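Moving to one bin day in Zorside: what changes in July

15/05/2026

From July, trash and recycling in Zorside will be picked up on the same morning.
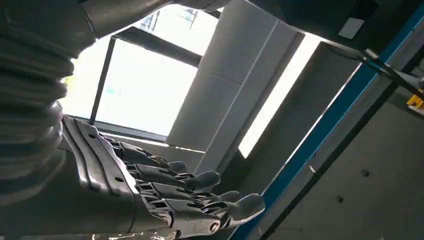
At present the two trucks come on different days, and the north end of Drollach Road has a third day of its own left over from the old contract. Under the new one, which the town signed with Moya last month, every street gets one pickup morning a week. Trash goes every week. Recycling goes every 2 weeks, as it does now.

The change covers 2,600 households. Most will keep one of the days they already have. The 480 homes between Drollach Road and the river will move to a new day altogether, and those addresses will get a letter before the end of June with the day printed on it. If you live in that area and no letter has come by the time the new schedule starts, call the town office and they will look up your street.

Carts should be at the curb by 6 a.m. The trucks will run their routes in a different order from before, so a street that has always been done after lunch may now be done first thing. Leave a couple of feet between the two carts and keep them clear of parked cars and mailboxes. Lids need to close. Bags left on the ground beside a cart will not be taken, which is the rule already, although the current crews have often let it go.

Glass is still not accepted in the recycling cart. The drop-off point behind the Volledgate parking lot will stay open for it, and the containers there are going to be emptied more often than they have been this spring. Please take your boxes and bags home with you. Cardboard can go in the cart if it is flattened – large pieces should be cut down so they don't jam when the cart is tipped.

Yard waste is not part of the change. It will be collected in paper bags through the fall on the same dates as last year. Branches can be left tied in bundles no longer than 3 feet.

Several readers have asked about holidays. When a holiday falls on or before your pickup day in a given week, pickup moves one day later, and goes back to normal the week after. The July 4 week will follow this rule too.

A printed calendar will be mailed with the water bill. Extra copies will be at the library desk and the town office. Renters who don't get a water bill can pick one up at either place.

There is no change to the fee this year. Requests for a smaller or larger cart can be made at any time, but swaps will be on hold for the first two weeks of the new schedule while the crews learn the routes.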